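Print | E-mail

Navach Cricket League opens entries for July Twenty20 tournament

The Navach Cricket League is taking entries for its summer Twenty20 tournament, to be played over two weekends in July at the Kikuchi Sports Ground. Clubs have until the end of May to register, and the draw will be published on the league website the following week.

Each squad may name up to 15 players. Matches in the group stage start at 10 a.m. and 2:30 p.m., with the semifinals and final on the last weekend. The entry fee covers umpires, balls and ground hire.

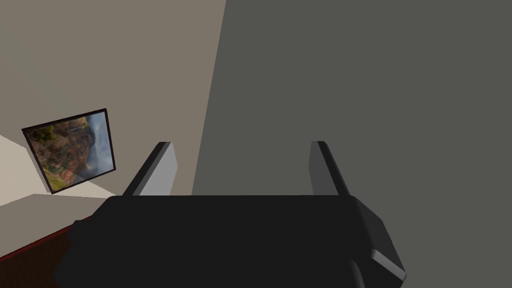

Zillex has signed on as title sponsor for a second season. The money will pay for new covers for the main square and for repairs to the practice nets, which were damaged in the spring storms. Work on the nets is due to be finished before the first round.

Last year's final drew a crowd of 1,489, the largest the league has had for a single match. More than 60 players took part in the junior program that ran alongside it, and the junior sessions will be held again this year on both weekends.

"We had clubs asking about dates before the season even started," said Liên Tiêu, tournament director. "The group stage will be tighter this time. Two teams go through from each group, and net run rate decides it if the points are level."
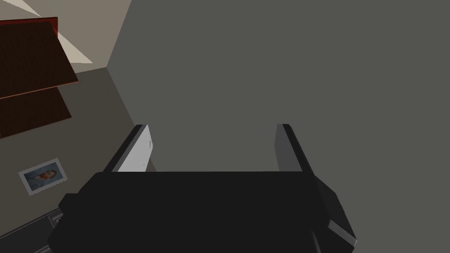
A robot gripper with two parallel fingers, computer rendering.

The defending champions, the Killer Bees, have already confirmed their place. They won the title by two wickets after chasing down a target of 148 in the final over.

Playing conditions are the same as last season with one change — a slow over rate will now cost the fielding side one player outside the circle for the remaining overs. Captains will get the full rules with their registration forms.

Tickets are $5 for a single day. Children under 12 get in free. The first 100 people through the gate on finals day will receive a printed scorecard.

Clubs can request an entry form from the league office.

0 Comments | 4 Shares

Contact | Copyright Navach Cricket League. All rights reserved. | Back to top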